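Fullero Microfiber Cloths, 12 Pack, Light Green
Reviewed 13/02/2026

I go through cleaning cloths like other people go through paper towels, so when my old stash finally got demoted to the garage I ordered the Fullero 12 pack in light green. I'd had the Venurau ones before and they were fine, but they shed all over my black jeans and the edges came undone in the dryer.

First impression out of the bag: thicker than I expected! They come folded tight with a paper band and they smell a little like a new shower curtain, so do wash them before you use them (by themselves, please, the first wash turned the water a bit minty). No fabric softener. I forgot once and that cloth just pushed water around the counter for a week until I ran it through a hot wash with nothing else in there.

What I use them for, mostly, is dusting wood. We have an old dining table that shows every crumb and fingerprint, plus a sideboard that is worse. Dry, the cloth grabs dust really well and I don't have to spray anything. Slightly damp, it takes off jelly and coffee rings, and then I flip it over and buff. For windows I'd still pick something flatter. I tried these on the patio door and got streaks, and I went back over it with my Mulex glass cloth.

The pile is on the loopy side, which I like for picking stuff up, but it does catch on rough skin. If you have dry winter hands you know the feeling, ugh. I wear gloves now. It also snagged on a splinter under the table edge and pulled one loop, no hole though.

The edging is my one real gripe. The stitching has held up great, but the hem wants to curl, and after a tumble dry it rolls up on itself and you have to tug it flat before folding. Drying them on the rack helps some.
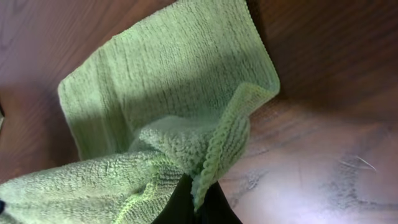
Light green Fullero cloth on wood, with the hem curling over along one side.

Sizewise they're good for my hand folded in four. I'd love a bigger one for the car.

Would I buy them again? Yep, and I already put a second pack in my cart for my sister, who keeps "borrowing" mine. Four stars, and I'd give them five if Fullero fixed that hem. I'll update in May once they've had more washes.

412 people found this review helpful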